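Zemwood cubby boxes, set of three: review

I bought these in August to get the small toys off our living room floor. They come flat packed in pastel colours, and each box has a round hole in the front big enough for a child's hand. I paid £47 for the set, with delivery on top.

Putting one together took 11 minutes with the screwdriver from the kitchen drawer. The instructions are drawings only and clear enough, apart from step 4, where the back panel is shown the wrong way round. Miłosz Duda mentions this in his write-up too, and I wish I had read it first.

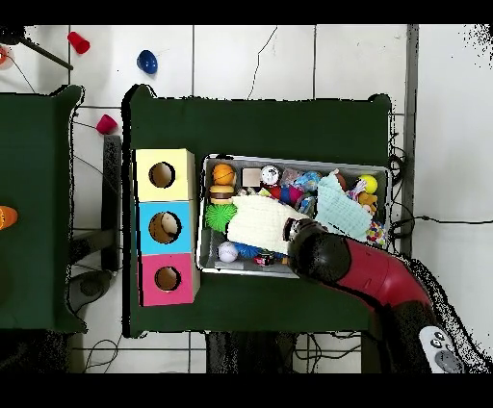
The yellow, blue and pink boxes, next to a metal tray full of toys.

My two use them every day. The younger one likes posting things through the holes, and getting them out again is easy enough. Soft toys need a push. The finish wipes clean with a damp cloth, though felt tip left a faint mark on the pink one.

The boxes don't lock together, so a stack can be knocked over. Zemwood sells clips separately, which seems mean at this price. The Bonix set costs £60 and includes them, but the boxes are deeper and wouldn't fit our shelf.

Worth buying if you have a low shelf to put them on. I would give them 4 out of 5.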